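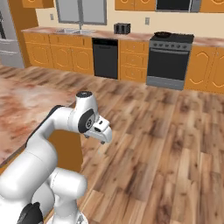 Marham Film Society
Minutes of the programme meeting, 2018-04-24, upstairs room at the Mateos café

Present: Wajid Lashari (chair), Bonifacio Iglesias (projection and minutes), eleven members
Apologies: none received

1. Minutes of the last meeting
Agreed, with one correction: the short before the March feature was shown with subtitles, and the minutes had said it wasn't. Signed by Wajid.

2. Spring season so far
Wajid was delighted to report that the courtroom double bill had the best house of the season, with 258 tickets sold across the two evenings. He read out several of the comment cards, which were lovely (one person had written on both sides and then carried on up the margin). The interval talk went down very well and people stayed chatting in the foyer until the lights were switched off. The silent comedy had a smaller crowd but a very noisy one – more laughter than we've had in that hall for ages! Members asked for another silent film with live piano and this was warmly agreed in principle. Bonifacio to ask the pianist about dates.

3. Summer programme
Long and very enjoyable discussion. The July theme will be films set on trains. Fourteen titles had been put forward and one was withdrawn when it became clear that the train appears only in the opening credits, leaving 13 on the ballot. Everyone present spoke up for a favourite. There was a strong case for at least one film in a language other than English, and an equally strong one for something families could come to on a Saturday afternoon. Both points carried. Ballot papers to go out with the next newsletter, two votes per member.

It was asked whether we could show a sleeper-train thriller and a comedy on the same night. Bonifacio thought yes, if the first one starts at half past six and the interval is kept short. Wajid would like the interval kept long. Left open.

4. Driltilen
Bonifacio has now seen the whole of Driltilen, the feature made by former members, and can't recommend it highly enough. It is set over one winter in a lighthouse, the sound is marvellous and the last twenty minutes had him on the edge of his seat. The makers have offered it to us for a single screening with a question session afterwards. Agreed with great enthusiasm. It will need an age guidance line on the poster, wording to be settled by email.

5. Projection and sound
The new Simico speakers are in and have been tried with music, dialogue and a storm at sea. Voices are much clearer at the back, where several members had been struggling. The left one still hums a little when the hall heating is on. Bonifacio to try a different socket. The old pair will be offered to the youth drama group.

6. Newsletter
Around 50 printed copies still go out by post and those readers do like them, so printing continues. Reviews are wanted, any length, and they don't have to be favourable. Copy to Wajid by the end of next week please.

7. Any other business
Could the trailers be a bit quieter? Yes.
Could we have the ginger biscuits again? Also yes.
A member has found a box of old programmes from the society's early seasons and passed them round – wonderful stuff, especially the hand-drawn covers. To be scanned for the website.

Next meeting: same room, half past seven, date to follow once the ballot is in.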